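Visiting the Pakinberg Shared Workshop: A Two-Arm Laundry Folder in Progress

The Pakinberg workshop opens its doors to visitors one afternoon in March, and this year I finally made the drive. It took 85 minutes, most of it on the county road, and parking was free behind the building. The doors opened at 1:00 p.m. I went mainly for one build, the folding table that Anel Pretorius has been writing about on the members' page under the name Plorkine.

The workshop itself is split into two rooms. Wood and metal are in the front with the noisy tools. Electronics and everything with a motor in it are in the back, where there is carpet on the floor and you can hear people talk. A sign-in sheet at the door asked for a name and whether you wanted to be shown around. I said yes and was sent straight to the back.

Plorkine is a pair of arms over a white table. The motors are black cylinders with aluminum brackets between them, and the wiring runs on the outside of the joints, where it can be reached with a screwdriver in the other hand. Anel told me the outside wiring began as a shortcut and stayed that way after the second time a connector had to be replaced. The gripper fingers are white plastic with black pads. Most of the talk at the table was about cloth, and how much harder it is than blocks or cups. 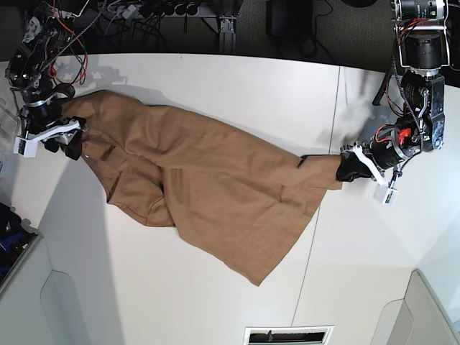
Workshop Visits, No. 60

The arms are worked by hand for now. A person moves a pair of smaller arms at a bench and the large ones follow. Each attempt is recorded, and the recordings are used to train the software that is supposed to do the job alone later. Anel had 789 recorded attempts when I visited, and said a good share of the early ones had been thrown out. The early operators moved too fast. They also tended to stop and think in the middle of a fold, and the software learned to stop there too.

I asked what the first target was. The answer was one garment, laid flat, with the wrinkles mostly out. Folding comes after that. Shirts and pants are both in the practice pile, and pants are considered the easier of the two because there is a clear long direction to pull in. With a shirt, the sleeves go wherever they like.

There are small cameras down at the grippers as well as a view of the whole table. Anel said the close view matters most in the last inch before the fingers shut. The two pads come in from the sides and have to meet on the cloth without pushing it away. Pale things on the white tabletop are a known problem, as the close camera has very little contrast to work with. A colored table cover has been suggested. Anel wants to try changing the lights first — they are cheaper and can be put back the way they were.

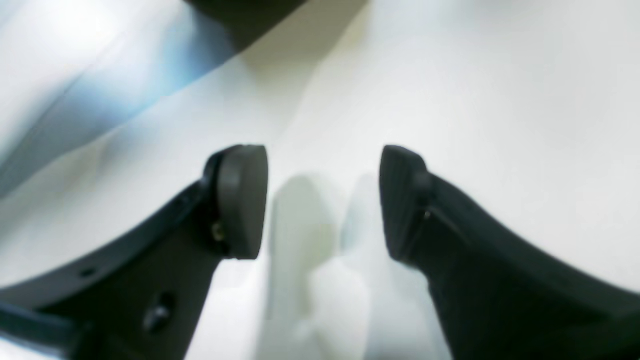

Parts and Cost

The brackets were cut in the front room from stock aluminum. The motors were ordered through Clerkeo, a small reseller, and came in two shipments a month apart, so one arm was finished well before the other. The finger links were printed in the workshop. A set takes one night on the printer, and a spare set is kept in a drawer. The pads are held on with small screws and can be swapped without taking the finger off.

I did not get a full total. Anel keeps a spreadsheet but said it leaves out the parts that were already lying around. Members pay for their own motors, and the workshop puts in up to 100 dollars per project each year for shared supplies. For Plorkine that went to cable, screws and a power strip.

The grip was the part I found most interesting. The fingers do not need to squeeze hard, but they do need to take a real fold of fabric. If they catch only the top surface, it slides out when the arm lifts. Operators are taught to come down close to the table, close on a ridge of cloth, and wait a moment before pulling. Thicker cotton makes this easier. A thin dress shirt was tried in the winter and given up on after one evening.

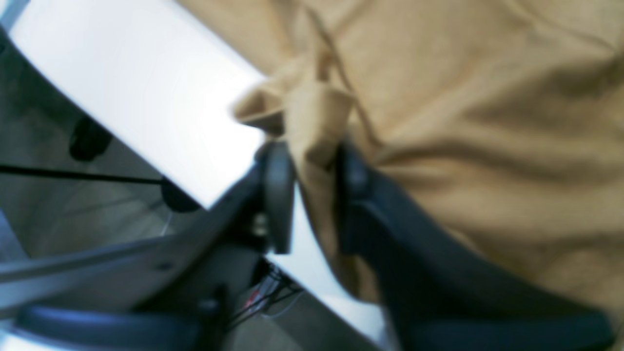 Trying It Out

Visitors were allowed to run the small arms for five minutes each. There was a short line. The small arms are light and a little loose at the elbow, and the large ones follow with a delay you notice at first and then stop noticing. My own attempt was with a T-shirt. I got hold of it on both sides, pulled, and lost the left one. On the second try I kept both but had the shirt turned the wrong way, with the collar bunched up and folded over itself. Anel said to leave it and work from there, and that awkward starts are useful to have in the recordings.

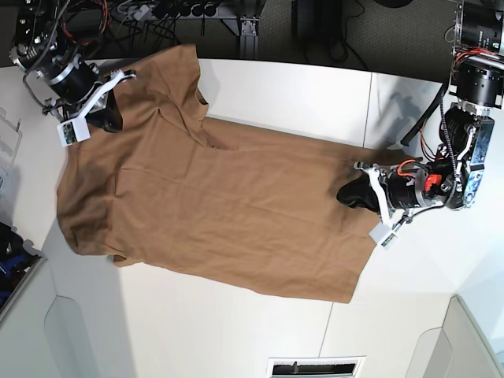
The man after me in line did better. He told me he repairs sewing machines under the name Nel, two streets over, and he pulled the cloth in short tugs along the hem where I had used one long pull. Anel asked him to do it again with the recorder on and he ran three more.

I stayed until 4:00 p.m. and looked in at the front room on the way out, where a canoe paddle and a set of cabinet doors were under way. Coffee was by the door, one dollar in the jar. The next visitor afternoon will be posted on the members' page, and Anel expects to have the first unassisted runs on the table by then. Wear closed shoes if you plan to go into the front room, and bring ear protection if you have your own.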